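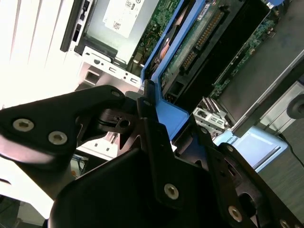
What happens to an office computer once it has been replaced?

Most sit in a storage room until somebody needs the space, and many of them could be put back to work.

May 8, 2021 — Revico, a computer refurbishing shop, today opened sign-ups for its summer collection program. Offices, schools and households can drop off used desktop computers at the Sorkis Street counter through the end of August. There is no fee.

Last year the program took in 442 desktops. Of those, 102 went to local families and 69 to adult education classes. The rest were used for parts or sent to a metal recycler.

"People hold on to old machines over worries about their files," said Negin Salehi, program manager at Revico. "We erase every drive before a computer leaves the building, and we give the donor a signed form."

Desktops should have at least 8 GB of memory to be considered for reuse. Older models are accepted for parts. Monitors, printers and loose batteries are not accepted this year — the shop has no room to store them.

Businesses with larger loads can book a pickup with Pantelis Zervas at the front desk. Keyboards and power cords should be bagged separately.

Press contact: Annapurna Thampi, Revico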